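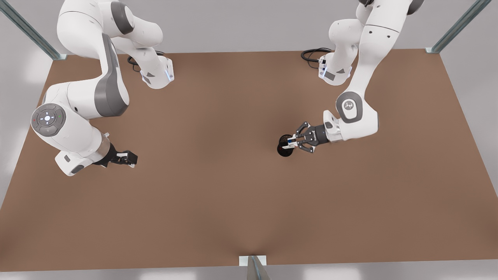
Every February I get the same phone call from a shop that wants to buy a robot, and every time the whole conversation is about the arm. Which arm, how much, can we get two? I love that people are keen (I really do!) but the arm is the easy line on the budget.

Take the two-arm cell we planned at Timholm. The quote for the arms came back in a day. The grippers took 13 emails. Then came the table, the posts, the cabling, the guarding and the training, and by the time Ginette Lemaire had put it all in her spreadsheet, the extras were more than 9 per cent over what we'd set aside for them. She wasn't thrilled, and neither was I.

My advice is to build it in simulation first and treat that as a purchase in its own right. Put the grippers on, have one arm hold a small part while the other waits its turn, and see how much bench the pair of them really need. We spent 416 hours on ours, which sounds mad until you price a second table. The folks at Temba skipped that step and they're still paying for it, going by what I hear.

And please, budget for four years, not one. Fingers wear, cables get tired, somebody always wants a different part picked up. If your finance people only want to see the sticker price, ask them how they bought the last forklift.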